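Home Shop Tips | Storage | Hand Tools | Cleaning | Reviews
Last updated May 20, 2018
4 minute read

Setting up a table for hand-held gripper work

The Gidix pair is a set of two hand-held grippers on cables. You hold one in each hand, do a small job with them, and the recording is used later to teach a robot arm the same job. Cadholm rents the pair by the week, and Majumder sells it outright for $2165. I rented in April and have kept the set since. These are the table and care tips I wish had been in the box, plus what I think of the service.

Cover the table. Small parts skid on bare wood and the fingers scrape it. A plain sheet in a pale color works well. Pull it flat and smooth out the folds before you start, or the fingers will catch on them. Skip anything with a print. Small clear parts are hard enough to find on a plain cloth.

Keep the job small. Two or three items on the table is plenty for a first day. Lidded boxes are harder than they look because both hands have to agree on the angle. Start with an open container and something flat to put in it.

Run the cables off the sides. Each gripper has its own, and if they cross in front of you they will drag parts off the table. Left cable to the left, right cable to the right. Leave enough slack to reach the middle of the table without a tug.

Wear sleeves that fit close at the wrist. Loose cuffs sweep things over.

Rest the hand you aren't using. The grippers get heavy after 20 minutes, and a hand held in the air starts to shake. Set it down on the cloth with the gripper still in it.

Look at the fingers before each session. The edges chip when you pinch hard plastic or knock them together, and a ragged edge will snag thin film. Wipe the gripping faces with a dry cloth. No oil and no window cleaner. Check the small screws too — a quarter turn is enough, and the plastic will strip if you lean on it.
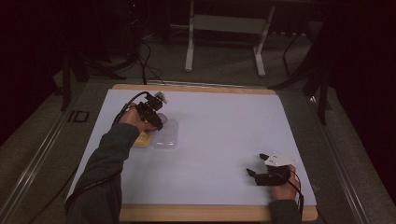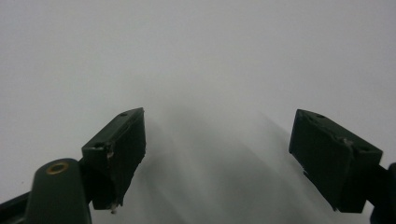

Replacement fingers come from Budisora at $59 a pair. I have bought 2 pairs. They fit without filing, though the screws in the packet were a little long and I reused my old ones.

On the service itself, Cadholm was good. Damian Prantl at their rental desk answered my questions the same day and sent a longer cable without charging for it. The printed guide is poor. It covers the software in detail and says almost nothing about the table, the cloth or where to stand. Shipping back is at your cost, and the case is bulky, so ask for the price before you sign up.

I logged 653 takes on the first rental, most of them short. For a week or two of work, rent. If you expect to use the pair through the year, buy it and order spare fingers at the same time.

Store the grippers with the fingers open and the cables in wide loops. Tight coils kink near the plug. Wash the sheet on its own — lint from towels ends up on the gripping faces.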